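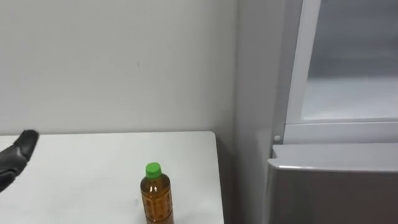 *A bottle on the white table, second-floor pantry room.*

## Drinking water after the riser work

The replacement of the cold water riser on the east side of the Manmont building finished in October. Several tenants have asked why the taps tasted different in the first weeks and what the test results showed. Afshin Ebrahimi, who manages the plumbing contract, supplied most of what follows.

The old riser was galvanized steel. As the zinc lining wears off, the steel corrodes, and scale builds up on the inside of the pipe. Flow drops on the upper floors first. On floors five and six the pressure at the sinks had fallen far enough that the dishwashers were logging fill errors. The new riser is copper, with a shutoff valve at each floor, so a leak on one floor no longer means draining the whole line.

New copper gives water a slight metallic taste until a thin oxide layer forms on the pipe wall. Regular use speeds this up. Floors with low occupancy take longer, and the taste is strongest on Monday mornings or after a holiday, when water has been standing in the branch lines.

### Sampling

Zurkotel took samples at 22 outlets: kitchen sinks, pantry taps, and the two bottle fillers in the lobby. Each outlet was sampled twice, once as a first draw after the water had stood overnight and once after a flush. All flushed samples were within limits for copper and lead. Two first-draw samples were high for copper, both from taps at the far end of the north corridor on four. Those taps were flushed daily for a week and passed on the second visit.

Bacterial counts were normal at every outlet except one bottle filler, where the cause was an overdue filter cartridge. The cartridge has been changed and the replacement interval shortened. The full table of results is in the tenant folder under Building Systems.

### Hot water

The hot side was not replaced. It was, however, rebalanced, and the storage tank setpoint is unchanged. The return line had been running cool on the west side because a balancing valve was almost closed, probably since the last boiler service. Nermin Başaran found it while tracing a complaint about a slow shower on the ground floor. Wait time at that shower had been 57 seconds and is now 10.

Mixing valves at hand sinks were checked at the same time. Four needed new cartridges. If a sink now runs hotter or cooler than it used to, report it with the room number and do not adjust the valve under the counter.

### What tenants should do

- Run any tap that has stood unused over a weekend until the water is cold before drinking from it.
- Use the cold tap for kettles and cooking. Hot water picks up more metal from pipes and fittings.
- Clean faucet aerators. Debris from the old riser is still turning up in them, mostly as brown grit.
- Report discolored water the same day – a second report from the same floor helps locate the branch.

Spare aerators are available from Dindo Magbanua at the loading dock desk. The remaining valve tags go up on Thursday, and the closets on each floor will be open for part of the morning while that is done.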